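Montoya House, ground floor sitting room
Furniture and window ledge safety check
Checked by: Kenji Park
Date of check: 19 Oct 2018
Form used: Skurkau general room form, 7 sections

1. Walkway and floor
Result: Pass, with comment
Clear route from door to window at the time I checked. The form wants me to confirm the route is "always kept clear." I can't confirm always. I looked once. Shoes and bags were left beside furniture on my April visit too, and the house rules already say not to do it.

2. Chairs
Result: Pass
Sat in each one and leaned back. No creaking, no loose legs. Leather seats are worn at the front but not split. The Grunen leaflet says the joints "never need tightening." I would put a wrench on them once a year anyway.

3. Coat stand
Result: Fail until retested
The stand is wooden, with splayed legs, and it is kept between two of the chairs by the window. Empty, it stands up fine, but that tells us very little. With 2 heavy winter coats hung on the same side it rocked when I bumped it with my hip. The last report calls it "stable" and doesn't say whether anything was hanging on it. I'd like to know.

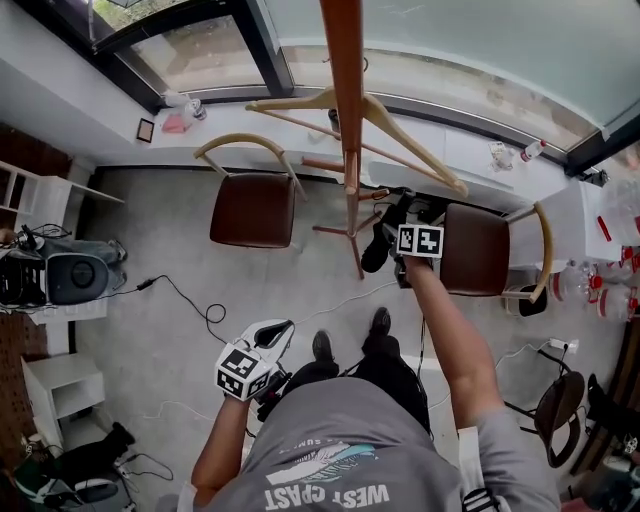

Would moving the coat stand into a corner fix the tipping problem?
Only partly. Two walls will stop it falling in two directions, but it can still come forward into the room, and forward is where people pull when they grab a sleeve. Load it evenly, keep bags off it, and test it again with coats on.

4. Window ledge
Result: Action needed
The ledge is being used as a shelf. Bottles, cups and small frames don't belong on it, whatever is or isn't in them. I was told these things are "only there for the day." Item 4 on the April sheet says the same, in someone else's handwriting. Clear it and check again without warning.

5. Window glass and frames
Result: Pass
No cracks found, clear or frosted panes. Frames are metal and firm to the hand. I did not find a safety mark on the glass and have left that box blank – a missing mark proves nothing either way, but I won't tick it on a guess.

6. Quoted work
Result: Not approved
Jesosen has quoted 1,812 dollars to bolt down the coat stand and supply new chairs. The chairs passed. Ask for a price on the stand alone, and ask what they plan to do to a concrete floor to fix one wooden leg to it. A wall rail with hooks may do the job better.

7. Follow-up
Coat stand: take out of use for coats until retested with a full load.
Ledge: clear everything, wipe down, recheck.
Chairs: no action.
April sheet: find out who signed it.

Signed: K. Park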